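Eggs are too cheap, and I say that as someone who buys a lot of them

I put up a grumpy post on Friday about the price of eggs at our local shop in Isden and got more replies than I've had all year, so let me have a proper go at it. My gripe is that they cost too little! I had a box of 14 in my hand (odd number, I know, it's how Varghese Farm packs them) and I kept thinking about what must be left over for the person who keeps the hens. 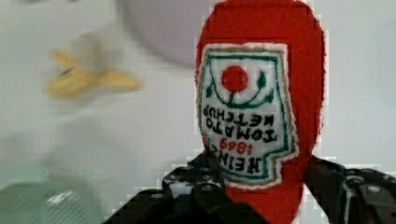
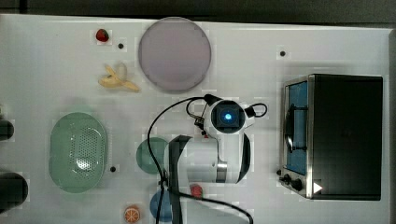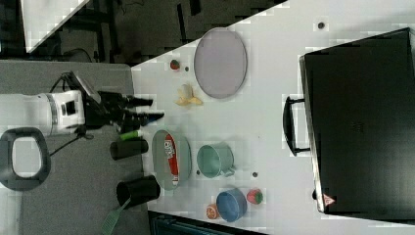
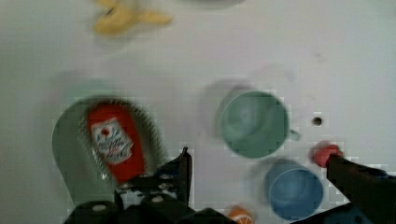 Who pays for the feed?

I kept hens myself for 3 years. Only a back-garden flock, up to 41 birds at its silliest, but it taught me where the money goes, and the money goes into the feed bin. Maize goes up, soya goes up, the bag gets dearer every other month, and the shop still wants the same price per tray because eggs are what gets people through the door. The farmer can't tell the hens to hold off until things improve. They lay, the eggs need to go, and whoever's buying knows it perfectly well.

My neighbour down the lane sold through Sturudent, the wholesaler, for years. Decent people to deal with, he says, always polite on the phone, and they paid him so late one November that he borrowed money to buy layers' mash. I don't even blame them much, they were being squeezed by the supermarkets above them. But it's always the bottom one that gets squashed, isn't it?

What I'd like to see

A price that moves with feed would be a start. Milk buyers in some places do something like it, and I can't see why an egg contract couldn't have a line saying that if maize goes up by so much, the tray goes up by so much. The Skirnorus growers' group has been asking for this and mostly gets told that shoppers won't stand for it. Well, I'm a shopper! I'd pay a few pence more and grumble for a week, and then I'd forget, same as I did with bread.

And please, if there's somebody near you selling at the gate, stop the car. Two boxes a week from you is worth a lot more to them than a nice comment on the internet (though I like those too, keep them coming).

Comments

Gangadharan Pinto: Agree on feed but you've left out pullets. Replacing a flock is what finished us off, the mash we could just about manage.

henhouse_jo: My mum can't pay a few pence more. Not everyone can.

mudandboots: Is the Varghese gate still open on Sundays?

Contact | Copyright 2018 | Back to top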